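Stitches: how a cut gets sewn up

Have you ever had stitches? Perhaps you came off your scooter and split your chin, or perhaps you know somebody with a thin pale line on their knee and a very long story to go with it. Lots of children write to us at Pratgate asking how stitches work and whether they are the same as the stitches in a jumper, so we have put together this page, and Siobhán Lenihan has helped us with the tricky bits.

The proper word for a stitch in skin is a suture (say it like this: SOO-cher). The cut that a surgeon makes on purpose is called an incision, and the soft stuff that bodies are made of, such as skin and muscle, is called tissue. It has nothing to do with the paper sort you blow your nose on, although it is spelt just the same!

Skin is rather good at mending itself. If you have a tiny scratch, you can more or less leave it alone and new skin will grow across the gap. A bigger cut has further to go, and the two sides may keep drifting apart every time you bend or stretch. Stitches hold the sides next to each other, a bit like holding hands, while the body gets on with the slow work of joining them up.
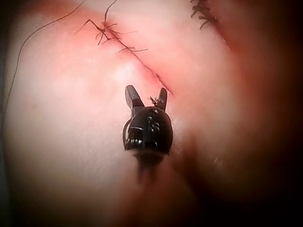 Now, the thread. Some kinds slowly melt away inside the body, so they never have to be taken out at all. Other kinds stay just as they are until a nurse or doctor snips them and slides them free. Thread for stitches is often a dark colour or a bright one, and that makes it much easier to spot against skin. The needle is usually curved like a little moon, so that it can dip in at one side of the cut and come up again at the other.

Then there are the knots. Each one must be snug enough to keep the edges together, but if it is pulled too tight it can pinch the skin and stop it healing nicely. Surgeons practise their knots over and over, often on pretend skin, before they ever sew up a real person.

Does it hurt? Doctors normally numb the skin first, so you might feel some pushing and tugging but you shouldn't feel the sharp part. If you do, tell them straight away. They will want to know.

Try it at home: ask a grown-up for two scraps of felt and a blunt needle, and see if you can join the edges so that they lie flat without puckering. It is harder than it sounds, and it took Siobhán 19 goes!

Page last updated 2024-12-03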